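Rhonda Lapointe
Moving out of hotels after 437 nights, a thread

1/ So I finally signed a lease in Starkcombe! Four years of living out of a suitcase for work and I now own exactly one fork.
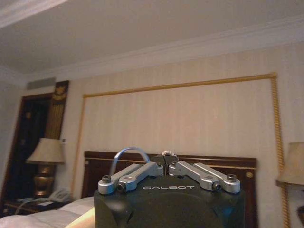

2/ The thing I miss already is blackout curtains. My new bedroom faces a streetlight and I've been sleeping with a T-shirt over my eyes.

3/ What I don't miss: pillows. Every place had either a pancake or a boulder. I started packing my own in September and should have done it years ago.

4/ Also the points. I had 3,388 left over and the best thing they'd buy was a luggage tag. A LUGGAGE TAG.

5/ Anyway the mattress comes tomorrow – nearly 96 pounds, third floor, no elevator. Send snacks.

Last updated 23 December 2018

Comments

Thilini Bhattacharjee: Congrats!! I have a spare fork and two spoons if you want them

engebretsen_k: Get a tension rod and a dark blanket, works fine until real curtains show up

Rhonda Lapointe: @Thilini yes please, I'm eating soup with a mug

Contact | © 2018 Rhonda Lapointe | Back to top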